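Travel & Transport > Kids Explain

How does a ferry carry cars without tipping over?

A car ferry is a ship with a road inside it. Cars drive on at one end, park in rows on the car deck, and drive off at the other end. The ferry Londisard carries cars and trucks between the ports of Imus and Troltik. The crossing takes 2 hours.

Why does it float?

When a ship sits in water, it pushes some of the water out of the way. The water pushes back. This upward push is called buoyancy. A ship sinks lower until the push from the water equals the weight of the ship and everything on it. Then it stops sinking and floats. If you load more cars, the ship sits a little lower. 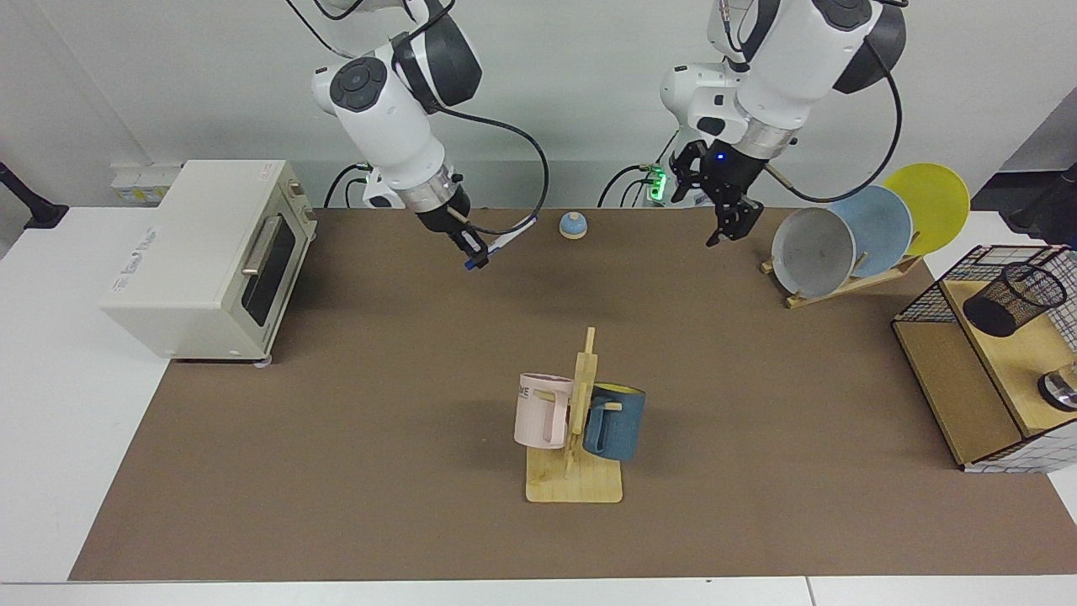

The depth of the ship below the water line is called its draft. Numbers painted on the hull show the draft. The crew reads them before the ship leaves.

Who decides where the cars go?

The loading officer does. A large truck can weigh as much as 16 cars. If all the trucks parked on the left, the ship would lean to the left. This lean is called a list. To prevent it, the officer plans the rows so that the weight on the two sides is nearly the same. Heavy trucks usually go near the middle and on the lowest car deck, where they help keep the ship steady.

Small differences are corrected with ballast tanks. These are large tanks low in the hull. Pumps move water from a tank on one side to a tank on the other until the ship is level. 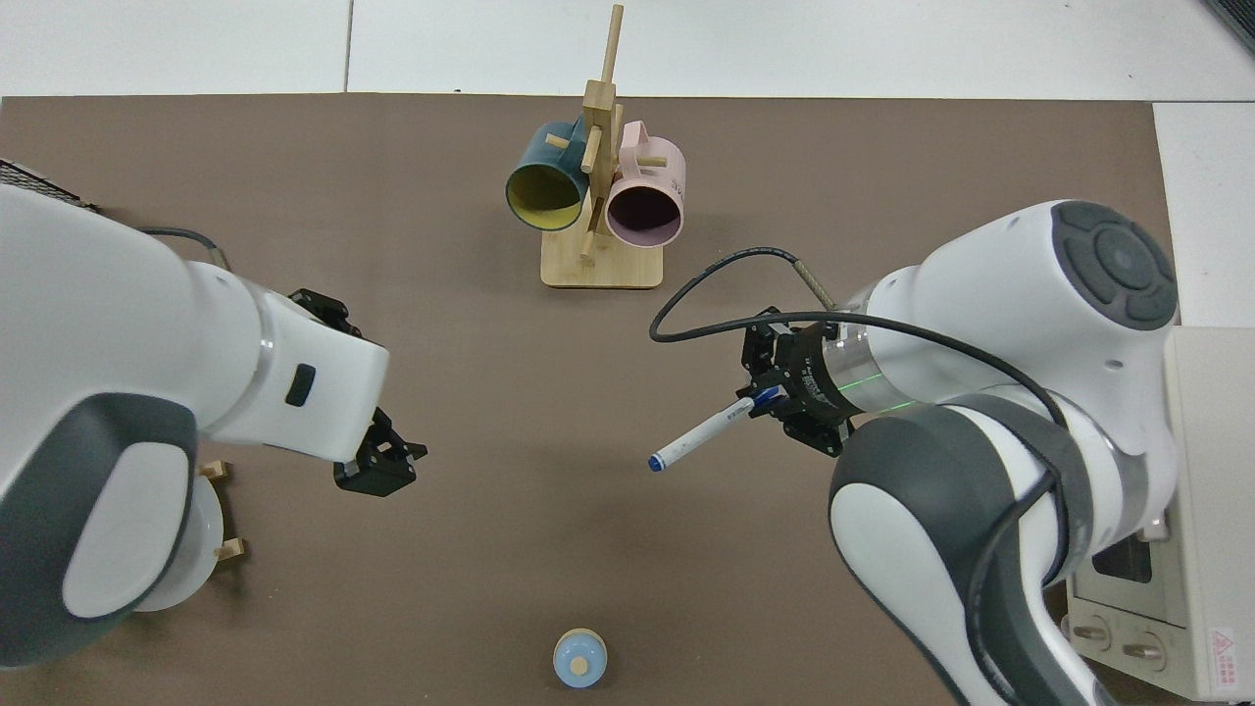
What stops the cars from rolling?

Drivers put on the parking brake and leave the car in gear or in park. Trucks are also held with chains or straps hooked to strong points in the deck. In rough weather the crew may strap down cars as well.

Why can't you stay in the car?

On most ferries the car deck is closed during the trip. Passengers go upstairs, where there are seats, life jackets, and marked exits. Remember your deck number and the color of your stairway so you can find the car again.

Words to know

Buoyancy: the upward push of water on an object.
Draft: how deep a ship sits in the water.
List: a lean to one side.
Ballast: weight carried to keep a ship steady.

Last updated: September
2 comments | Share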